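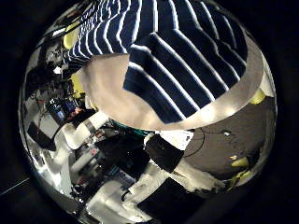 Navy and white stripes: bold stripes like these show up washing faults sooner than plain cloth.

Keeping dye where it belongs: notes on washing striped workwear

Several sites have written in since the spring about white stripes turning grey or pale blue after a few months of use. The complaint is nearly always about navy and white knitted tops, and nearly always about the first ten washes. Hendrik Swanepoel at the Motaung laundry has kept wash records on this for some time and has let us use them in this item.

There are two separate faults, and they need different treatment. The first is bleed, where loose dye leaves the dark yarn and settles on the white yarn next to it. The second is greying, where soil that has already been lifted into the water goes back on to the cloth. Bleed gives a blue or violet cast and is strongest at the edges of the stripe. Greying is even across the whole white area and is often worse at the hem and cuffs. A garment can have both.

Bleed depends mainly on how well the dark yarn was rinsed off at the dyehouse. Navy is a heavy shade and holds a good deal of unfixed dye if the final rinses are cut short. A simple check on delivery is to wet a square of white cotton, press it on the dark stripe with a warm iron for a few seconds, and look at it in daylight once it has dried. A faint tint is normal on new stock. A clear mark means the batch should be washed alone, twice, before it goes out to anyone. Sites buying under the Jiltetus contract can return stock that leaves a clear mark, provided it has not been worn or labelled.

Temperature matters less than time spent standing wet. In the Motaung records, a batch washed at 40 degrees and dried at once kept its whites well, while a batch from the same delivery washed at 30 and left in the drum overnight was marked along every fold. Unload within 19 minutes of the end of the spin. If the dryers are full, hang the load or spread it on a rack. Do not stack damp tops in a trolley.

Greying is usually a matter of overloading or too little detergent for the hardness of the water. The drum should be filled to no more than 80 per cent of its rated dry weight for knitted goods. Many operators load by eye and go well over, particularly on the last run of the day. Beril Uçar, who looks after the machines at Kuvbridge, fitted a platform scale beside the loading bay and had the target weight for each programme painted on the wall above it. Rewash at Kuvbridge has dropped since, and the spin bearings are running cooler as well.

Softener should be left out for the first few washes and used sparingly after that. It coats the fibre and makes it hold on to fine soil. Chlorine bleach should not be used on striped goods at all, as it will take the navy down to a dull reddish brown long before it makes any difference to the white. Oxygen bleach is safe at the dose on the drum label, though it will not reverse bleed that has been through a hot dryer.

For tops that are already marked but have not been tumbled, a soak in warm water with a dye-catching agent is worth trying. Use plenty of water, keep the garments moving, and change the bath when it colours. Sixteen tops to a tank is the most that will move freely in the standard Ondeo soak tank. Rinse cold, spin, and dry on the line. Garments that come out of this still tinted should be downgraded to rough work.

The stock count in July put striped tops in circulation across all sites at 1584. Replacement orders for the autumn close on a Tuesday, as usual, and late forms will be held over to the next round. Please write the batch number from the neck label on any return. Returns without it cannot be traced to a dye lot and will be charged to the site.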